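Home | Packages | Gallery | FAQ | Book a Date

Lawn Game and Party Rental FAQ

By Tracey Dunmore
16 May 2021

We get so many great questions from people planning backyard parties, reunions and receptions, and I love answering every one of them! These are the ones that land in my inbox most often. If yours isn't covered, send it over and I'll get back to you.

What comes with the Claletti package?

The Claletti is our most popular set, and it's a blast. You get giant tumbling blocks, two cornhole boards with bags, ladder toss, and a ring toss that grandparents and five-year-olds both go crazy for. Delivery, setup and pickup are included, and so is a printed rule card for each game (laminated, because lemonade happens).

And the Kalniņš?

Everything in the Claletti, plus giant checkers and our nine-hole mini golf course. The golf course is my personal favorite. We can bend the layout around trees, patios, flower beds, whatever you've got.

How long do we get to keep the games?

The standard rental is 4 hours of play time. Setup and takedown don't count against it. Want to go all day? Ask for the 8-hour rate when you book. Plenty of family reunions do, and the games are still going when the food is long gone!

Can you set up indoors?

Yes! Church halls, gyms, barns, big living rooms, we've done them all. Ring toss and cornhole work beautifully inside, and we have soft-tip pieces and felt pads for wood floors. Mini golf needs more space, so send me the measurements of your room and I'll tell you which holes will fit. For parties at home, please move anything breakable out of the throwing lanes before we get there, and leave a clear path from the door.

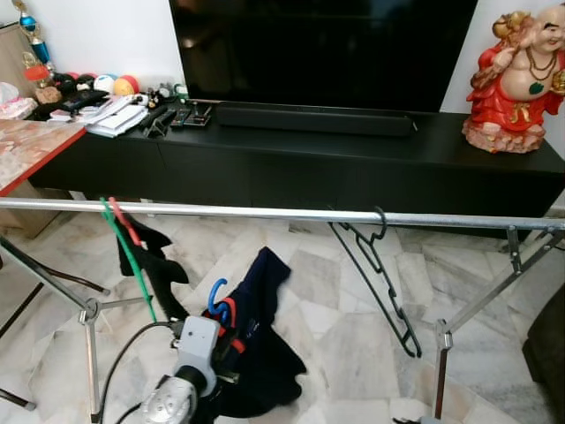

What happens if it rains?

You can switch to an indoor setup at no charge, or move your date once for free, as long as you tell us by 8 a.m. on the day of the event. A light drizzle is usually fine for the wooden games. Lightning is not, and our crew will pack up if they hear thunder.

Do you send someone to run the games?

You can add a host to any package, and I really think you should for a big group! Liis Juška runs our host team and trains every one of them. They explain the rules, keep score, and can put together a full tournament bracket (the kids' ones get surprisingly intense). Hosts are booked for a minimum of 2 hours.

How far do you travel?

Delivery is free within 31 miles of our shop in Clitska. Past that we charge a flat mileage fee, and it will be on your quote before you pay anything.

When should I book?

As early as you can for summer and graduation season. November is much quieter, and it's a lovely time for a company party if you have a hall lined up.

What if something gets broken or lost?

Bags split and pegs go missing, and we don't charge for normal wear. If a whole board gets run over by a truck (yes, it has happened), we'll bill you for the cost of replacing it.

Can we get our own colors or logo?

Sure can! The Jelent upgrade puts your names, school colors or company logo on the cornhole boards. Send the artwork two weeks ahead.

Related
Choosing Games for Mixed Ages
How to Run a Cornhole Bracket
Mini Golf at Your Reception
Backyard Setup Checklist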